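Rain since four in the morning. Jucélia Mendonça has the shop door propped open anyway, a brick against it, because the kiln room behind gets stuffy. Cokska is a river town, one long street, and her tile shop is at the wet end of it.

She doesn't look up. She's sorting. Chipped ones in a bucket, good ones on newspaper, a third pile she won't explain.

"Old floors," she says. "People rip them out, then they want them back."

That's the business, more or less. Patterned tile went out of style here when her mother was running the place – everyone wanted plain beige, big squares, quick to lay. Now the patterns are back. Long hexagons, little diamonds at the joints, borders with a rope twist. Kitchens mostly. Hallways. One dentist.

The shop is called Bittencourt, after a man who sold it to her family and moved to the coast. They never changed the sign. Paint costs money, and the letters were nice.

I'd come for an hour and stayed most of the day. Coffee in jam jars. A dog under the bench. Phone ringing, not answered.

Making a tile by hand is slow and kind of boring to watch, which she tells you up front. Clay goes in the mold. Gets pressed, trimmed, left on a rack. In March the racks stay full for ages, the air is so damp. Rush it and the corners lift. She has a shelf of lifted corners, uses them as soap dishes.

Glaze is where she gets picky. Her navy took 53 tries. She kept the test chips on a string, numbered on the back in pencil, and the early ones are awful – purple, a swampy green, one that's basicly black. Number 53 is the one she sells. She still thinks it's a touch warm.

The big order last year was for the Ornberg, an old hotel up the hill being done over floor by floor. 2915 tiles. Her biggest job ever. Two cousins came in to help with trimming, one stayed on. The architect wanted every piece the same and she argued with him for a week, then gave in on the lobby and got her way on the stairs. Go look at the stairs.

Competition? Sure. Jetent, the factory outfit out by the highway, prints patterns onto blanks, up to 2000 in a shift. Cheap, flat, perfectly even. She buys their grout.

"It's fine tile," she says, and shrugs. "You want a bathroom by the weekend, go there."

What she'd tell anyone planning a room: pick the floor first. Live with one sample on the wall for a while, morning and night, lamps on. Pale blue goes gray in a north room. And a busy wall wants a quiet floor, plain boards, somthing brown. People skip that part and then call her, upset.

By late afternoon the rain had quit. Third pile still there on the newspaper. She put it in a box, wrote KEEP on the lid and shoved it under the bench next to the dog.

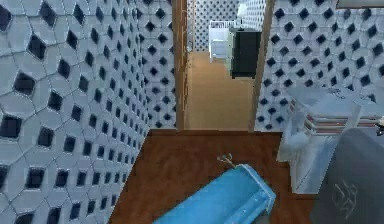
Pale hexagons, navy diamonds, brown wood floor.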